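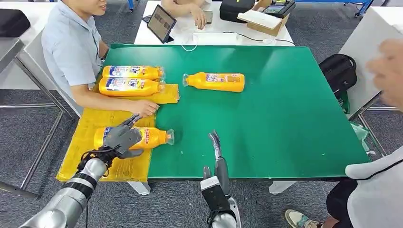
Bottle practice at the green table, Hendville Robot Club

Questions people ask us
Updated April 2026

Do I need to know anything about robots before I come along?
Not a thing! Some of our keenest members had never so much as changed a plug before they joined. We'll sit you beside someone who has been coming for a while, and you can watch, ask, and have a go when you feel ready.

What are you working on this term?
Picking up and putting down, mostly, which sounds dull until you've tried it (and then it rather takes over your life). The task is called Jollar, after the team who first set it for us, and it uses orange plastic bottles and a pad covered in yellow tape. The arms have to take hold of a bottle lying on its side, lift it and set it down where it's wanted. We tried it with paper cups in December and squashed a great many of them.

Why does somebody always sit so close to the table?
Each group keeps a person at the side to lay the bottles out for the next try and to say "stop" loudly if need be. It's a good job for your first evening, as you see everything from there.
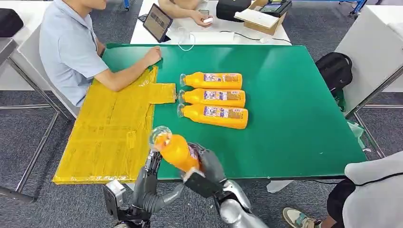 A bottle held over the board, with three more lying in a row

How is the Bresholm Cup scored?
Out of 100, with points for a clean grip, a steady lift and a tidy finish. You lose 7 points for a dropped bottle. We entered for the first time last year and came home with a respectable middling score and a very long list of things to fix.

Do you keep a record of the tries?
Yes, in the big Montecinos notebook by the door. We've written up 2,301 so far, and there's cake promised at the next 1,000, so please do fill in your line before you go home.

Can I bring my own laptop or bag of bits?
Please do. Tuck bags under or beside the tables so that people can still get past with their chairs.

Who should I write to?
Morag Mackay looks after new members and is happy to answer anything we've missed, however small. She's a bit slow in exam season, so do nudge her.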